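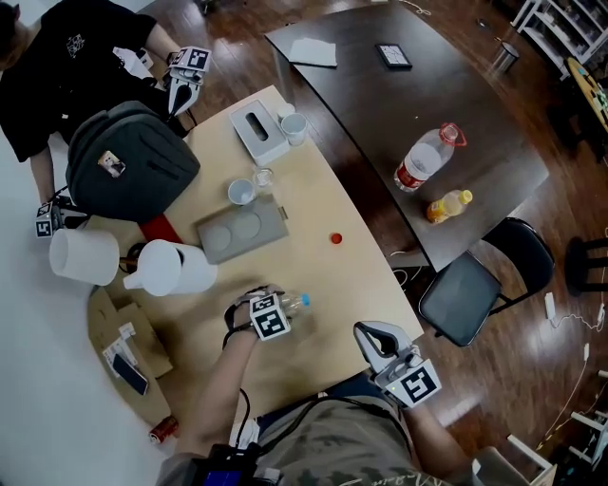
Hand-held grippers with marker cubes in use over a table of household items.

Equipment planning (hand-held gripper collection)

Equipment planning for hand-held gripper collection covers the buying, budgeting and replacement of the tools used to record manual tasks for robot training. Usually a small budget next to robot arms. Also the one most often underestimated, according to Ga-eun Hwang, whose Condura planning notes are widely copied.

Contents of a budget

Grippers are the main line. Bought in pairs, one per hand, plus spares. Finger pads listed separately as they wear faster then the body. Marker cubes, straps, cables, power adapters and storage come next. Household props (cups, bottles, trays, bags) are cheap per piece but get their own line in most plans, for breakage and restocking.

The Kudo template allows 3 spare pads per gripper and a reserve of 47 dollars per station per month for props. Head-mounted cameras go under recording, not tooling.
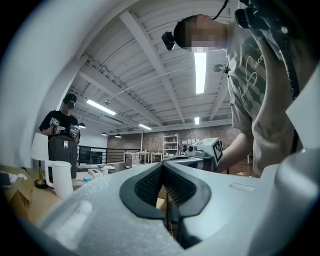 Black ridged finger pads on a white gripper; a second gripper and a head-mounted camera behind.

Buying and lead times

Lead time for printed bodies is quoted at 60 days by Pyo, a small supplier. Pads ship sooner. Orders for a fall start therefore go in by July. Mixed batches are discouraged: pad stiffness varies, and so does marker placement, which means recalibration.

Deok-su Wang's cost sheet for the Carkness site put one two-person station at 1,107 dollars, without recording gear, furniture or wages. Later versions of the sheet add shipping and a line for straps.

Replacement

Pads by hours of use. Bodies on damage only. Cubes are reprinted when the edges scuff or the pattern fades, and should be checked at the same time as the cabels.

See also: Robot end effector; Fiducial marker; Teleoperation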